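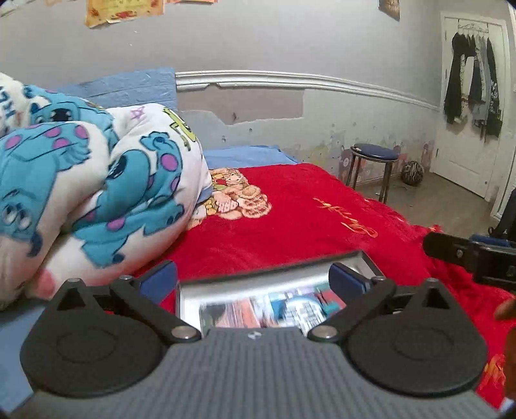

Shallow open box on a red plush blanket, bedroom setting.

Diketti Releases Flat Storage Guide for Printed Items and Small Stationery

DESBRIDGE, 2020-02-26. Diketti has released Nouri, a guide to storing books, booklets and small desk items in shallow open boxes. The guide covers sorting, stacking order and clip storage for homes where a bed is the main sorting surface.

Nouri contains 14 procedures and 119 item entries. Each entry lists the item type, the recommended position in the box and the maximum stack height. Procedures assume one box per session, open side up, with the blanket left on the bed.

Printed items are placed flat with the cover facing up. Booklets larger than the base of the box are stored separately. Soft bedding allows a box to tilt under uneven load, so heavier books go in first, at the center.

Binder clips are handled by the short ends of the body. Clips used on paper are attached to the spine side of loose sheets only. Clips not in use are kept out of contact with book covers, where a raised wire handle can leave a mark.

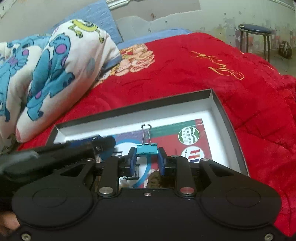
Availability

Nouri is available in Desbridge as a printed booklet. The first print run is 2000 copies. A second guide, Jundus, covers upright storage on shelves and is scheduled for April. Orders for both titles can be placed with the Diketti sales office under catalog number 2187.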